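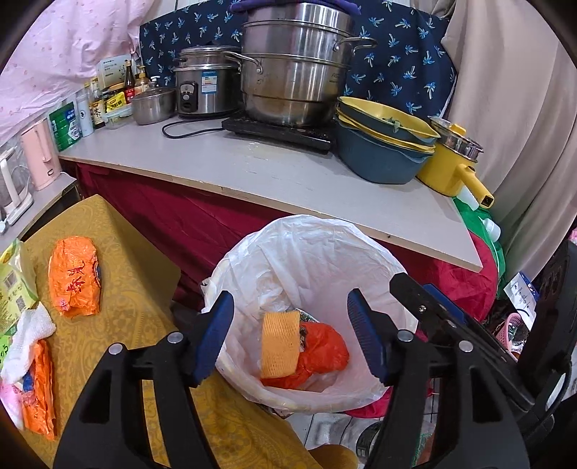
Hand-held gripper over a lined trash bin, with a snack bag on the table alongside. Simuteck wants more of these tools.

Simuteck to buy 11 more hand-held grippers, arm purchase pushed back

ODGATE, June 2023 — Simuteck will put most of its equipment money for the coming year into hand-held grippers and hold off on a second robot arm, the company said.

The order is for 11 units plus spare fingertips and chargers. Delivery is set for July. Supplier is Raromum, which also quoted on the arm.

Price per gripper is $2,883, shipping included. Spares are billed seperately.

"We had one arm and a line of people waiting for it," said Necati Uysal, who runs purchasing. "A gripper you can carry into a kitchen. Clearing a table, bagging trash, whatever the job is that day. The arm stays in the shop."

The plan covers 64 homes and small workplaces, kitchens first. Household chores make up the bulk of the list — trash, dishes, wiping down counters. Laundry comes later if the money holds.

Not everyone on the planning side was sold. Emmett Szabo, who handles the budget, wanted fewer units and a bigger repair fund. He got part of it. Two of the new grippers will be kept back as replacements, and fingertip pads now have there own line in the budget.

"Pads wear out. Screws come loose," Szabo said. "Last year that all came out of petty cash."

A rental offer from Taşdemir was also looked at. Turned down over the minimum term.

The second arm goes back on the table with next year's budget. No price was given.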